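**Two-handed plate demos: how consistent does the rim grasp need to be?**

Collecting hand-held gripper demos for the Nasier table-clearing set. Policy trained on 100 episodes slips on glazed rims. Should every grasp use the same depth?

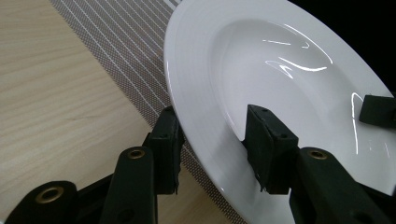

*1 min read*

One pad inside the rim, one outside. I vary the depth between episodes. Correct?

– Setareh Sadeghi

**Answer 1 (accepted)**

Vary the approach, keep the final depth fixed. We had 46 episodes with shallow grasps in the Lozano set, and removing them helped more than adding new ones. Check pad wear too – torn foam changes contact.

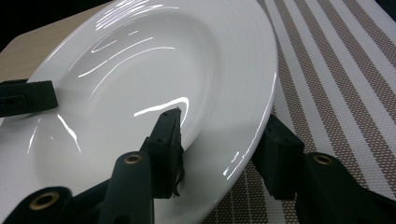 *Pads on both sides of the rim, frayed foam on the inner one.*

Also record the open-finger part before contact. If you trim it, the policy never learns when to close. Roughly 70 frames is enough at our rate.

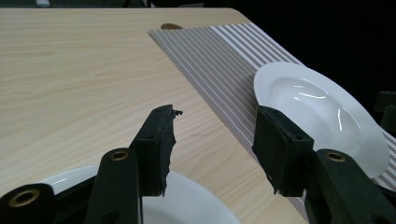 Keep the second dish in some episodes and remove it in others, or the policy may use it as a landmark.

– Waraporn Klinhom

**Answer 2**

Just collect more. We have 2,145 at Warkton and it works fine.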